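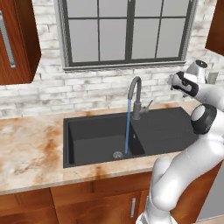
Sink side, window and brick

Whitewashed brick behind a sink: seal it or leave it?

fekitz_87
Member

Hello all. We live now five years in this house and the brick goes from the window down to the counter. It is already whitewashed, with gray patches which I like. My question is whether I must put a sealer on it. The painter from Zornisetti wants 3,000 for the whole kitchen and says that without sealer the brick will drink all the grease. This seems to me a lot of money.

Vieira
Senior member

3,000 is too much. Buy a matte masonry sealer and do it yourself in April, when you can keep the window open.

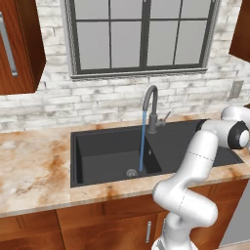
Hard water is for me the bigger question than grease. I lived many years in a town with very hard water, and each splash left a white ring on the wall. On a dark gray sink like this one you will see the rings first, so you can use it as a warning before the brick has the same problem. Wipe with vinegar on the sink only, please, never on the marble, and try it first in a corner.

zasuvham82
Member

I don't agree with Vieira. Sealer on old brick can close the moisture inside, and then the whitewash comes off in flakes. I did it in my mother's kitchen and I regret it. Leave the brick to breathe and wash it with a soft brush two times a year.

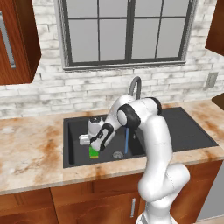
Posted by Ermanno Parisi, 9:40 p.m.

Both of you can be right, it depends on the wall. If it is an outside wall and gets rain, I would not seal it. If it is inside brick only, a breathable sealer does no harm. Put some drops of water on it and wait. When they go in fast, the brick is still open.

fekitz_87
Member

Thank you, it is an outside wall, north side. I will try the drops tomorrow. Vieira, which sealer did you use?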